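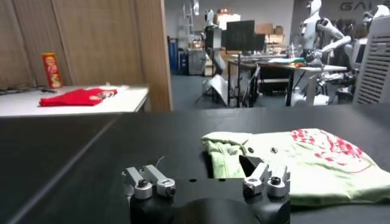

Dénes Hegyi thinks we should stop collecting so many tidy folds and record more of the bad starts, and after last month's results most of the group has come round to him. His point is that the model already copes with a shirt laid out flat. It struggles when a sleeve is tucked under or the hem has rucked up, and those cases are thin in the set.

The folding collection stands at 1194 recorded examples. Of these, 700 are T-shirts that began flat on the table and 300 began crumpled. The rest are towels and odds and ends from the Brondeo trial, kept for comparison but left out of training for now.

From August each operator will begin a session with garments dropped from shoulder height and left as they land. Please don't straighten them first. If a fold fails halfway, keep recording and let the operator recover — the recoveries are what we are short of. Mark the episode "recovered" in Jidel and add a line on what went wrong.

Sointu Lahtinen has gone back through the older recordings and found 13 with the wrong garment label. They have been corrected, so anyone training from a local copy should fetch the set again.

Morning slots are full. There is still room after 3 pm, and Rodica Ciobanu has the booking sheet.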